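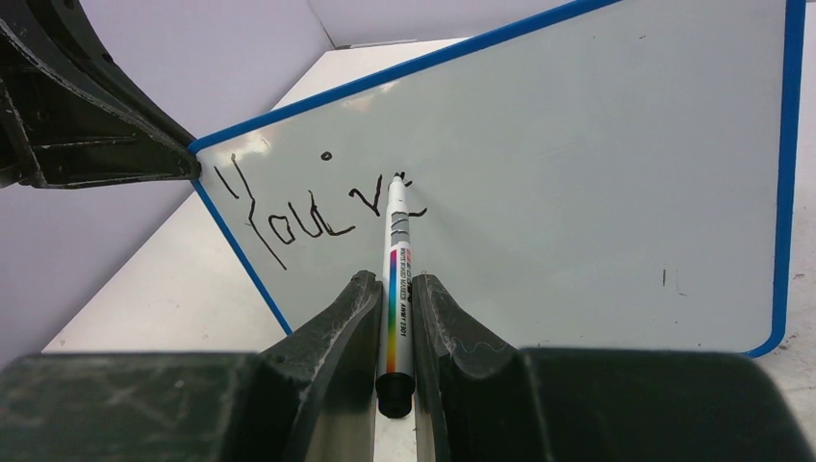

The word "You're" in black marker on a blue-framed whiteboard. Photo: Trerneo

Trerneo starts handwritten welcome boards in Nastel and Bustos

NASTEL, February 24, 2024 – Trerneo, a supplier of writing boards and markers for shared buildings, announces the start of its Welcome Board program in the towns of Nastel and Bustos. The program places small dry-erase whiteboards at the entrances of libraries, clinics, language schools and apartment buildings, where the people who work or live there can write a short message by hand for those who come in.

In the first phase, Trerneo will deliver 452 boards to 90 buildings. The deliveries begin in April and will be made first in Nastel, where the company has its warehouse, and after that in Bustos. Buildings which have already registered do not need to register again.

The idea comes from a trial that Trerneo made last year together with the Matent language school. The school had a printed sign at its front door with the opening hours and the rules of the building. Next to it the company hung a whiteboard and left a black marker, without any instruction. In the first days there were mostly arrows and room numbers. Then the students began to write sentences to each other, such as "You're on the right floor" and "You're early, sit down".

"We sell boards for many years and we thought we knew what they are used for," said Hortensia Medina, program manager at Trerneo. "Meetings, lists, prices. At the school we saw that people stop for a handwritten line, also when the letters are not straight. They read it to the end. With the printed sign beside it they did not do this."

According to Ms. Medina, the trial also changed the choice of the product. The company had first prepared a large board with a magnetic calendar and a tray for six colors. The school found it too heavy for the entrance and asked for something that can be taken down, put on a table, written and hung again. The program therefore uses a light board with a glossy writing surface and a blue plastic frame with rounded corners.

Every participating building receives the following, free of charge:

Whiteboards, according to the number of entrances
Black dry-erase markers, two for each board
One felt eraser and one cleaning cloth for each board
Wall hooks and a paper template for drilling
A one-page guide in large print

The guide was written with the teachers at Matent. It recommends to write one message at a time, to leave a free hand's width between the lines, and to hold the marker upright when the board is hanging on the wall. It also explains the care of the surface. A dry eraser is enough for daily use, but it leaves a light gray film after some time, and once a week the board should be wiped with a damp cloth and dried. Markers should be closed until the cap clicks and kept lying flat.

Trerneo asks the buildings not to use permanent markers. If this happens by mistake, the guide describes how to write over the old line with a dry-erase marker and wipe both away together. Boards with deep scratches can be exchanged once during the first year.

The texts are decided by each building. Trerneo does not put its name or any advertising on the boards and does not collect the messages. Schools that want to use the boards in lessons can ask for a separate sheet with short sentence beginnings for practice – "You're", "We're", "It's" and similar forms with an apostrophe, which the Matent teachers say are often written wrong by beginners.

"I am myself a person who learned English as an adult," said Ms. Medina. "For me the apostrophe was always somewhere in the air above the word. On a board you can erase it and put it again, and it costs nothing."

A further 200 boards are reserved for buildings that register after the first phase has started. Registration is open to public and private buildings in both towns, and there is no minimum size. The building must name one contact person and confirm that the entrance has a wall or a table where the board can stand safely.

Registration forms are available at the Trerneo office in Nastel and at the reception of the Matent language school.

About Trerneo

Trerneo supplies whiteboards, markers and board accessories to schools, offices and shared buildings. Its office and warehouse are in Nastel.

Press contact

Hortensia Medina
Program Manager, Welcome Board
Trerneo, Nastel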